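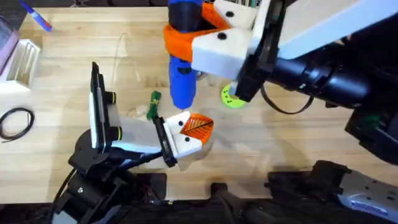 Do ceasefires monitored by outside observers last longer than those left to the parties?

In our data they last longer where observers can reach both sides of the line without prior notice, and the difference is small elsewhere.

4.2 Observer access and the length of ceasefires

The coding follows the scheme set out by Ehlers in the Lultgate dataset, which records 1137 local and national ceasefire agreements. An agreement is treated as monitored when its text names an outside body and that body filed at least one report. Agreements that name a monitor but produced no report are placed in the unmonitored group. Fig. 1 gives a view of the workspace.

Access is scored on three levels. At the lowest, observers travel only with an escort from one party. At the middle level they may visit both sides after giving notice. At the highest they may visit either side at any time. The Skikar protocol moved from the middle to the highest level in July, 14 weeks after signature, and is therefore entered as two separate spells.

A spell ends when 3 or more armed incidents are reported on the same line of contact within 45 days. A stricter rule, under which a single incident ends the spell, shortens all three groups and leaves their order unchanged. The Brerkix talks are left out under both rules, as no line of contact was ever agreed.

We do not claim that access causes restraint. Parties who already intend to keep an agreement may be more willing to admit observers, and the texts alone cannot separate the two effects. Macedo's measure of prior contact between commanders was added as a control. It reduces the gap between the middle and highest levels but does not remove it. The remaining difference is taken up in Section 5, where spells are matched by terrain and by the number of armed groups that signed.

Fig. 1. Workspace with two robot arms over a light wooden tabletop.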